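Pilteo mattress topper, three months in

I bought the Pilteo because my back was complaining and a new mattress costs too much. The box promises "hotel sleep." I've slept in hotels – that's a low bar.

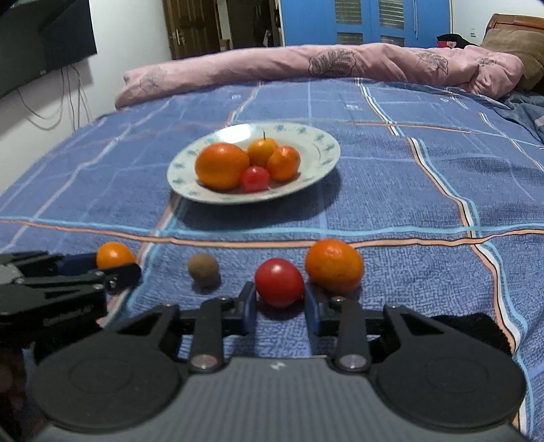 Comfort

Softer than the Grollham I had before, and it smelled for 8 days. My regular fitted sheet just about stretches over it. The corner straps slip. 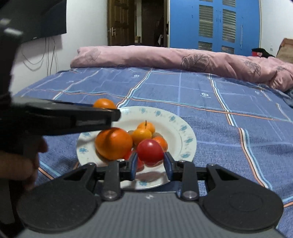
Does it sleep hot?
Less than most foam, but I still kicked the covers off by 3 a.m. in December.

The "cooling gel" is mostly a color, as far as I can tell.

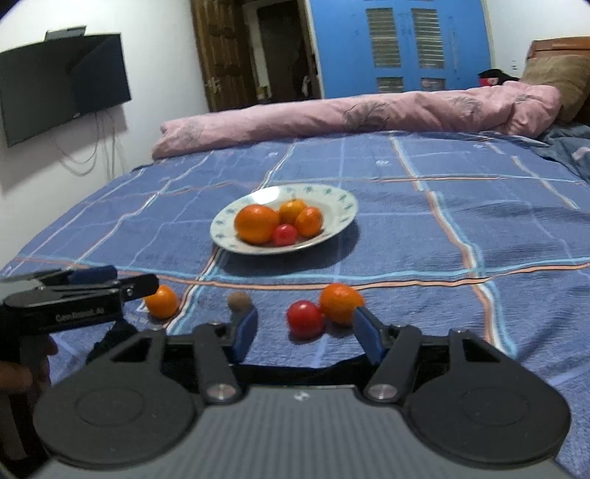
And the 20-night trial starts when it ships, so check the date before you decide.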